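Terça-feira, 1 de março

Sessão de recolha na mesa branca, tarefa Mavis. Meta de 100 demonstrações teleoperadas, ficaram 97 gravadas. Das três que faltam, duas perdi por queda da ligação ao servidor Nistor e uma porque carreguei em parar antes do tempo. Recupero amanhã logo de início.

Instruções lidas em voz alta antes de cada episódio, sempre da mesma folha. Objetos trocados de sítio a cada 12 episódios.

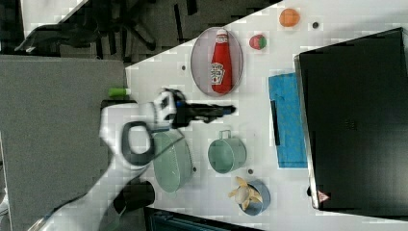
Os tempos por episódio estão mais regulares do que em setembro. Continuo a hesitar na aproximação final e isso nota-se nas trajetórias: há uma paragem curta antes de fechar os dedos. Não sei se vale a pena cortar. Se cortarmos, tem de ser em todos os episódios — meio conjunto cortado é pior.

Calibração das câmaras refeita com o guião da Vunden. Erro dentro do aceitável, valores na pasta Fulmont.
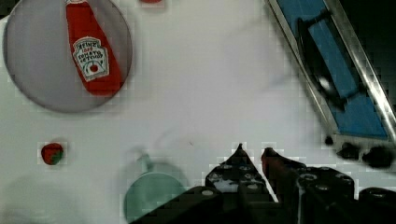 Revi a vista do pulso ao fim da tarde e marquei 7 episódios para segunda anotação. O problema é sempre o alvo que sai do campo quando o braço desce. O ketchup anota-se bem, com o rótulo virado para cima e o HEINZ legível; o morango é pequeno mas destaca-se no branco. O copo verde-claro já dá trabalho, com a garra a tapar-lhe parte do lado direito. Para esses casos anotar primeiro na vista externa e só depois passar à do pulso.

Por fazer:
repetir os três episódios em falta
decidir a questão dos cortes
confirmar que os relógios das duas câmaras estão sincronizados, hoje não verifiquei
copiar tudo para o segundo disco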